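Folding laundry on a bare mattress, bad idea?
Hladun Home Help > Laundry

landton_gal
Asked 08/09/2020
So we moved in July and there's still no table, which means all my small stuff gets sorted on the bed. Mattress is bare, white quilted top, gray sides. Basket goes on the floor right next to it. Does this wreck the mattress? And my piles slide around!

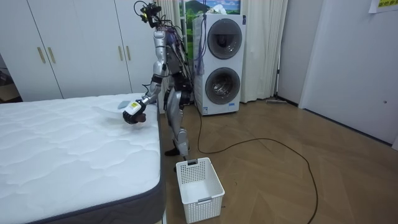
2 replies

hamel5
I've done it for 7 years (washer and dryer stacked in the bedroom, same deal) and my mattress is fine. Just make sure everything's bone dry first, damp towels will leave a mark on white quilting. I fold the little cloths flat near the edge 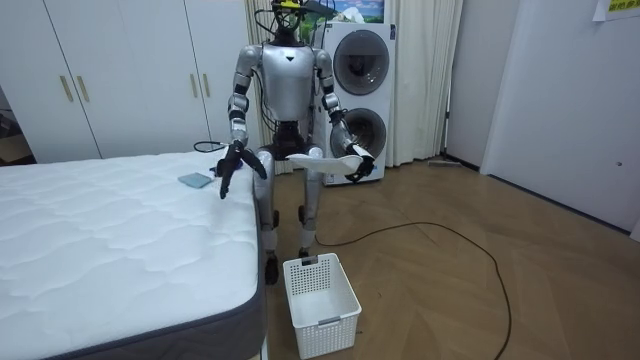
and leave the middle for shirts, then load the basket biggest things first so I'm not digging. For the sliding, try smaller piles, five or so pieces each. Oh, and throw an old sheet down if you've got one!

grundent433
just buy a table lol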